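Product Review: Wotthorpe Printed Cotton Bedspread, Double

The Wotthorpe bedspread was assessed over 17 weeks in the guest accommodation of our residence. It was used daily as a bed covering and, on laundry days, as a surface for sorting and folding. The second use is seldom mentioned by manufacturers, yet it is common in rooms without a table.

The floral print, in two shades of blue on white, is well defined and has kept its depth of color. The fabric has enough grip to hold a stack of jeans and heavier garments upright near the edge of the bed, and a T-shirt can be spread out and folded on it without the cover bunching underneath.
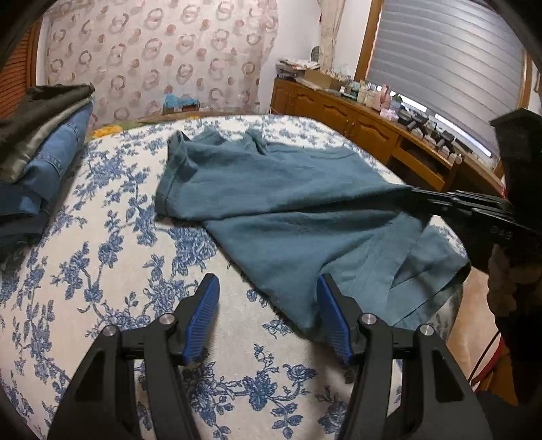
Washing results were satisfactory. The bedspread was laundered every 2 weeks on a warm cycle and tumble dried on low. Lingyun Yuan, who oversees linens at the residence, recorded slight shrinkage in length after the first wash and none after that. The hem stitching remained intact, although one corner needed trimming of stray threads.

Two reservations should be noted. The white ground shows marks quickly, and dark denim should be fully rinsed before it is placed on the cover. The bedspread is also light - an additional blanket was required until April.

At $81, the price is above that of comparable covers from Sernetti. The reviewers consider it justified for rooms in regular use.

Rating: 4 out of 5

Reviewed by Solomiia Hrytsenko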